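Kauko Lindqvist and Touran Tabrizi
September 15, 2019

## Shipping damage to glass jars

We wanted to know if extra paper padding lowers breakage when jars are mailed. The Umetti store in Prundarbridge gave us 234 empty jars. Each one was wrapped in newspaper and dropped from desk height.

With a single sheet, 20 jars broke. With three sheets, none did. Ermanno Marras weighed the paper, and the padding for one jar never went over 177 grams.
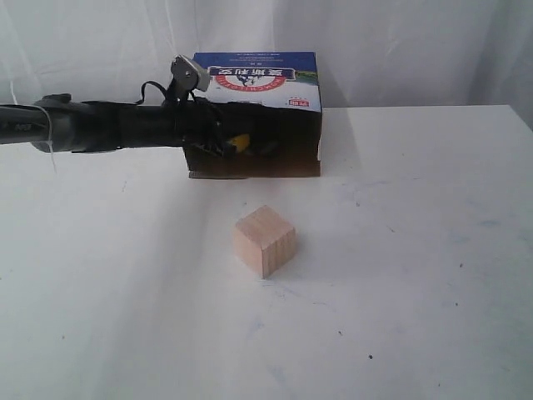
Outer packaging was the part we left out. Every drop used the wrapped jar alone, so our results say little about a jar inside a cardboard carton with a printed label on it, and that is how most stores ship them. Fuseini Frimpong suggested repeating the drops with cartons in January.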